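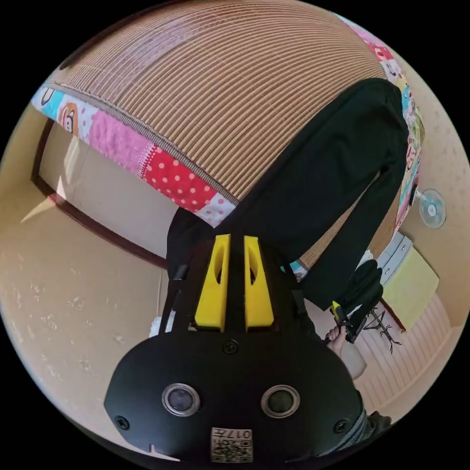 The woven mat with the patchwork border, and something black slung over it.

May
By Romana Procházka

Up before the gulls! I'd set the alarm for half past five and woke before it, which never happens at home, and by six I was down on the slipway at Nendum with my flask and my notebook and the whole bay to myself. Flat calm. You could hear the oars of one rowing boat all the way from the point.

I'm on night 7 of the coast walk now and my feet have finally stopped complaining. The left heel is still a bit pink but the new socks have done wonders. Yesterday's leg was the long one over from Ilanport, up past the radio mast and down through all that gorse, and oh, the smell of it in full sun – coconut and warm biscuits. I must have stopped every few minutes just to stick my nose in. Benvinda says I walk like a spaniel.

She caught me up at the stile below the chapel, having gone back for her hat, and we had lunch on the wall. Cheese, the last of the tomatoes, and a ginger cake from the Sisodia bakery that deserves a page to itself. Dark, sticky, proper lumps of ginger in it, and it had survived a day and a half in a rucksack without going dry. We meant to save half and we did not save half.

Then the cliffs. I'd been nervous about the stepped bit ever since I read about it (77 steps, no rail for the lower part) and I needn't have been. They're broad, cut deep into the rock, and there are thrift cushions all the way down on the seaward side, so pink they look painted. I sat on one of the bottom steps and watched the terns diving. They fold up at the last second and go in like darts! I could have stayed till dark. Two seals as well, further out, doing nothing at all with great dignity.

Low tide let us cut across the sand, which saved going round by the road. Boots off, trousers rolled, water so cold it made my shins ache. Benvinda found a whole sea potato, not a crack in it, and carried it the rest of the way in her cupped hands like an egg. It's on the windowsill now next to the razor shells.

Supper was mackerel, new potatoes and far too much butter. I've spent a shade over what I planned for this week but I don't care, the fish was perfect. We played cards afterwards and I lost every hand but one.

Still to do: ring home, write to the Rerunport hostel about an extra night, buy plasters, find out if the ferry runs on the early tide. I'd love to get out to the island if it does. Benvinda's been told there are 500 pairs of puffins out there, and even if it's half that I'll be beside myself.

Tomorrow is the marsh path, all flat, with a boardwalk for the wet part. Rain forecast from noon. I've packed the big cape at the top of the bag and I'm going to have the other bit of shortbread before bed, then lights out by ten with the window open so I can hear the water.

Contact Romana | © Romana Procházka, all words and pictures | Back to top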